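**Blue totes on roller track: does anyone's stay straight?**

**tprak_shop**
We're redoing the parts area with blue plastic totes and a roller line. The Zirnard rep told us you can mix anything with anything in the same size tote and it all rolls the same. I have my doubts. Anyone running this for small stuff?

**dirk_smits**
Works fine. We have 200 of them. Buy them all at once from one place so the rims match and quit worrying.

**bagca**
"Works fine" doing a lot of lifting there, Dirk. What's in yours?

**dirk_smits**
Castings. Nine pounds each, give or take.

**bagca**
Right, so a full tote of castings sits down on the rollers and stays put. Try it with one circuit board in a big tote. There's no weight in it at all, and you've given up a whole tote's worth of floor to something you could mail in an envelope.

**tprak_shop**
That's my worry. Boards are half of what we store. The other half is narrow-neck bottles, and I can't see those riding well either.

**olton_mike**
Bottles are OK if you pack them tight. Half a tote of bottles is asking for it. I'd want dividers, and the Rosum dividers are overpriced for what you get.

**dirk_smits**
Never bought a divider in my life. Cardboard.

**olton_mike**
Cardboard sheds. I wouldn't put it anywhere near boards.

**bagca**
Same kind of setup, blue totes and rollers, boards and bottles:
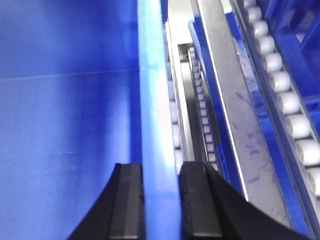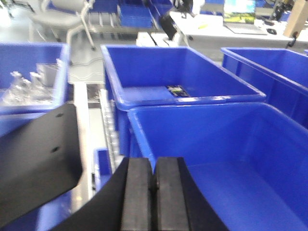

My other gripe is the sales pitch about scuffs. They all say the plastic "won't mark." Every tote marks. I don't care how it looks, but don't charge me extra for a finish that's gone by July.

**dirk_smits**
Who buys a tote for the finish?

**bagca**
People who read the brochure, apparently. They want 11 bucks more per tote for it.

**tprak_shop**
OK so small trays on a shelf for the boards, totes for the bottles and anything heavy. Rep wants me to order 100 up front. I'm going to ask for two and push them up and down the track for a week first.

**olton_mike**
Ask for four. You want to see what they do when they bunch up.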